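Ticket: Two-finger vs. multi-finger hand in the kitchen sim, right arm drops small round objects

6 min read
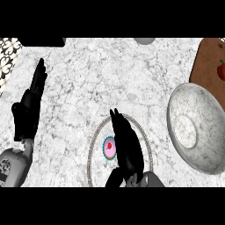 Can you compare two grippers fairly if they run on the same arm controller with the same settings?
Only if the settings that depend on the hand are changed along with the hand. Tool center point, payload and closing force limit all belong to the gripper. If those stay at the old values, the comparison mostly measures the old values.

Status: Resolved, one item still open
Component: Arm controller, gripper profiles
Environment: Ondell simulator, kitchen counter set, two arms
Priority: Medium
Opened: 30 Sep 2025

Problem as reported

We are choosing between two end effectors for the tabletop work at the Lyons site. One is the Nodisitz hand, which has long tapered fingers. The other is the Plurkska parallel gripper, which has flat pads and a single stroke. Before ordering hardware we are running both in simulation on the kitchen counter set, where the task is to move one item from the plate to the bowl.

The Plurkska runs finish. The Nodisitz runs fail on the right arm when the item is the cupcake. The hand comes down over the plate, closes, and lifts with nothing in it, or lifts the cupcake a short way and loses it. The bell pepper works most of the time with either gripper. The left arm has not shown the problem, but it has no pick in this task, so that doesn't say much.

Expected: the cupcake is lifted off the plate and released over the bowl.
Actual: missed or dropped on the right arm, Nodisitz hand only.

Steps to reproduce

1. Load the kitchen counter set with the default object layout.
2. Attach the Nodisitz hand to both arms.
3. Run the plate-to-bowl task with the cupcake as target, right arm.
4. Watch the lift phase in the contact viewer.

Log

Entry 1
Reran the task with the scene seed fixed so the objects start in the same place every time. The failure is still there. Object placement is ruled out.

Entry 2
Looked at stills from the overhead camera at the approach. With the right hand over the plate, the fingers hide part of the cupcake's wrapper on the right side. The pose estimate comes from this camera, so I suspected it was losing the edge and shifting the center. Switched the estimate off and fed the planner the true position from the simulator. Still fails. The partial view may be costing us some accuracy, but it is not the cause of the drops.

Left the true position on for the next entries so there is one less thing moving.

Entry 3
Swapped the arm descriptions left to right to see if the fault follows the arm or the side. It follows the arm configuration. The hand model itself is the same file on both sides, so the difference is in what the controller has been told about it.

Entry 4
Compared the controller profiles. The left arm loads the Nodisitz profile. The right arm loads a profile with the Nodisitz name, but the tool center point in it is the Plurkska one. It looks like the file was copied when the parallel gripper was set up and only the name was changed back.

The two tool center points are 40 mm apart along the approach axis. The controller believes the grasp point is closer to the wrist than it is, so it brings the hand too low. The fingertips touch the plate before the hand closes. The contact viewer shows this clearly once you know to look at the plate and not at the cupcake. The pepper is tall enough that the fingers get hold of something anyway, and the board it sits on has its own height offset in the planner.

Entry 5
Corrected the tool center point on the right arm. The misses stopped. The drops did not. Now the hand closes on the cupcake every time, lifts, and loses it partway to the bowl.

Entry 6
Checked the closing behavior. The parallel gripper closes until it reaches a force limit and holds there. The Nodisitz hand closes to a position and then switches to holding torque. The switch is triggered by a timer in the controller, set to 700 ms. On the bigger objects the fingers are already in contact by then. On the cupcake they are still traveling, so the hold starts early and the grip is weak.

Two ways to fix it. Either raise the timer or trigger the switch on contact. Raised the timer to 2,000 ms as a test and the drops went away. That is a long wait for every pick, so it is no good as a permanent setting, but it confirms the cause.

Entry 7
Changed the trigger to fingertip contact, with the timer kept as a fallback. The contact threshold took a few tries. Too low and it fires when a finger brushes the plate rim. Too high and the cupcake model gets squeezed far enough that the simulator pushes it out of the grip, so it jumps sideways. The value saved in the profile is between those and works for the cupcake and the pepper. I have not tuned it for anything else.

Entry 8
Turned the camera pose estimate back on. There is a small offset in the cupcake position when the hand is close, as expected from Entry 2. Froze the estimate at the pre-grasp pose, before the fingers get between the camera and the object. The offset is gone. This change helps both grippers and has been made in the shared task file.

Entry 9
Reran the full comparison from the start. The earlier Nodisitz results are not valid and have been moved out of the results folder. The earlier Plurkska results would still stand, but I reran them too so that both sets use the frozen estimate.

Results after the fix

Nodisitz hand: Picks the cupcake and the pepper. Slower to close. Needs more clearance around the object because the palm is wide. It handles the round shape better than I expected after the contact trigger went in, and it tolerates some error in the approach angle.

Plurkska gripper: Picks both. Faster cycle. Fussier about approach angle on the cupcake, since the pads need to land on opposite sides of it. It has fewer settings to get wrong, which matters if several people will be changing tools.

I would not choose between them on these results alone. Both objects are easy compared with what the Lyons list has on it, and the simulator treats the cupcake as one solid body. A real one would be a harder test of closing force than this.

Root cause

1. Wrong tool center point in the right arm profile, carried over from the other gripper.
2. Hold torque triggered by a timer that was too short for small objects.

Fix applied

- Right arm profile replaced with a fresh copy of the left arm's, then checked line by line.
- Hold trigger changed to contact, timer kept as fallback.
- Object pose frozen at pre-grasp in the plate-to-bowl task.
- The controller now compares the tool center point against the attached hand model at startup and stops with an error if they do not match.

If you see the same thing

Check the profile before you touch the planner. Open it and read the numbers, because the name in the header is only text. Then run one pick at low speed with the contact viewer open and see which object the fingertips touch first. If it is the plate or the counter, the tool center point or the surface height is off. If it is the object and it still drops, look at the hold trigger.

Do one arm at a time. With both arms moving it is hard to tell which contact belongs to which hand in the viewer list.

Still open

The startup check only covers the tool center point. Payload and force limits can still be wrong and nothing will complain. A separate ticket has been opened for that. The profile folder also still holds old files from January that no one should be loading, and they should be removed once the Lyons runs are done.

Closing this one. Reopen it if the right arm starts missing again with the new profile.

2 comments
0 shares

Related tickets
Gripper profile: check payload and force limits at startup
Ondell: contact viewer does not group contacts by arm
Plurkska gripper: pads slip on curved objects at steep approach
Overhead camera: pose estimate drifts when the hand covers the target
Nodisitz hand: palm clearance near bowl rim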